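Standby Power Draw of Small Kitchen Appliances in Shared Student Housing

Submitted by Cletus Haddad
Department of Building Services, Berkeleck

1. Background

Electricity use in student housing is normally billed per building, and residents have no direct view of what each appliance draws. The residence hall at Skusau has shared kitchens on every floor, each fitted with a refrigerator, a range, a microwave oven and a number of small countertop appliances. Some of these stay plugged in all year. The aim of this project was to measure how much energy the small appliances use while idle, and to compare that amount with what they use when they are doing work.

Earlier student work at Rakmont looked at laptop chargers and desk lamps but left kitchens out. Kitchens are harder to measure. Outlets are shared, appliances are moved from one counter to another, and a single load such as a kettle can hide everything else on the circuit. 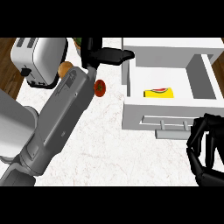
Vol. 6, No. 2

2. Equipment and Method

Measurements were made with a Bitar plug-in meter, which records voltage, current and real power at one-minute intervals. The meter was checked against a bench supply with a resistive load before the first session and again in June, after the last one. The two checks agreed within the resolution of the display.

A total of 24 appliances were tested. Each was connected to the meter in its normal location and left idle overnight, with residents asked not to use it until the morning. It was then operated through one full cycle: one slice setting for toasters, one full reservoir for coffee makers, one liter of water for kettles. Appliances with a clock or display were measured with the display on.

Idle power below the lowest reading of the meter was recorded as zero. This means that very small loads are missing from the results - a limit of the meter that could not be corrected afterward.

Use was logged on paper sheets taped inside the cabinet doors. Residents marked each use with a tick. The Tuesday sheets from the second floor were lost and those entries were left blank.

3. Results

The appliances fell into two groups. Those with a mechanical switch or a spring-loaded lever gave an idle reading of zero in every case. Those with a display, a touch panel or a remote receiver drew power at all times, and the reading was steady through the night.

Microwave ovens had the highest idle draw of the appliances tested. On floors where the oven was rarely used, the clock and control board took more energy over a week than the cooking did. Coffee makers with a timer came second. One of them drew less after it was unplugged and reconnected without setting the clock; the test was repeated and gave the same result.

Toasters and kettles behaved as expected from their construction. Nearly all of their energy goes to the heating element during a short period.

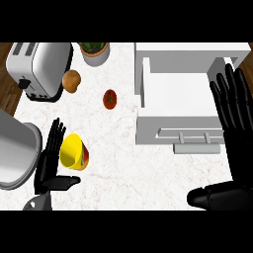
Fig. 2. Two-slot toaster on countertop.

4. Discussion

The common advice to unplug everything after use is too broad for this kind of kitchen. Unplugging an appliance with a mechanical lever saved no energy that the meter could detect. A switched outlet strip for the microwave oven and the timer coffee maker would remove most of the idle load on a floor, at the cost of resetting the clocks.

The paper logs are the weakest part of the data. Ticks were sometimes entered in groups at the end of the day, and the hour of use could not be recovered from them. Weekly totals are more reliable than hourly ones, and only the weekly totals were used for the comparison in Section 3.

Power factor was recorded but not analyzed. For the idle electronic loads it was low, and a cheaper meter that reports only current would overstate their use.

5. Further Work

The same procedure should be repeated with a meter of finer resolution, starting with the appliances recorded as zero. Refrigerators were outside the scope of the project and need a longer measuring period, as the compressor cycle depends on room temperature and door openings. The raw readings and scanned log sheets are stored with the department office at Berkeleck.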